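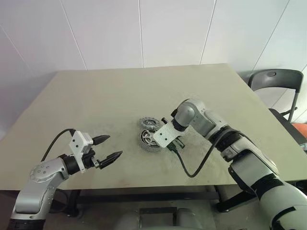 Tonano: two arms, round parts, one table

Hi, and welcome to the Tonano page! I've been meaning to put this up since June, and then the paper got in the way, and then the arms got in the way of the paper. Tonano is our project on getting two robot arms to pick apart round parts that lie against each other or partly on top of each other. Thanakorn Khamphan wrote most of the training code and I did most of the teaching, meaning I spent a lot of afternoons steering the arms by hand through the same task until my shoulders hurt.

So, the method. We started with 141 demonstrations, all done by me or Thanakorn, and trained one policy for both arms together. Our first version had a separate policy for each arm and they were terribly polite to each other. Both would reach, both would notice something coming in from the side, both would back off. You could go get a coffee and come back to find them still at it.

The fix we like (and the one the paper is about) is what we call the Kongkaew start. Before every attempt the policy has to pick a lead arm, and the other arm waits with its gripper open until the lead one has committed to a part. The choice isn't written in by us anywhere. We only labeled which arm led in each demonstration, and the policy learned to guess from there. It's a tiny label, one click per demo, and it changed the behavior more than any of the network tweaks I was so proud of in the spring!

On the table: a disc with a ridged rim, and a bigger spoked one right in front of it, touching. We call this layout "the kiss" and it's the one I'd show anybody who wants to know why we need two arms. Push on one part and you usually move the other.

Right arm over the parts, left arm hanging back, fingers open. This is the kind of spacing I used to dream about with the old version, where both wrists wanted the same patch of table.

The wrists: white bracket on each side, black gripper, and a cable that I have rerouted more times than I want to admit. A fat loop is better than a tight one. If you build something similar, leave yourself more slack than looks reasonable, then swing the arm through its full reach before you tie anything down.

Now the result, for those of you who scrolled straight to it (hi, Mom). We ran over 400 attempts with the lead-arm label and compared them against the same policy trained without it. The standoffs, where both arms stall and we have to stop the run, mostly went away. We logged 9 of them with the label. Without it I stopped enjoying the counting pretty early, but the full table is in the paper and Thanakorn did the tallying very fairly.

What still goes wrong is the shiny stuff. A silver center under bright light can fool the policy about where the edge is, and then the gripper closes a little to the side and comes up with nothing. We tried turning the lights down in the Windton lab and that helped a bit, but it also made everybody sleepy.

Next up is Grandine, our smaller follow-up, where the lead can switch halfway through a task. I've got two new layouts sketched out for it already and I'll add an album once we have runs worth looking at. Questions about the labels or the demo setup are very welcome, just use the contact link on the lab page.

Back to all albums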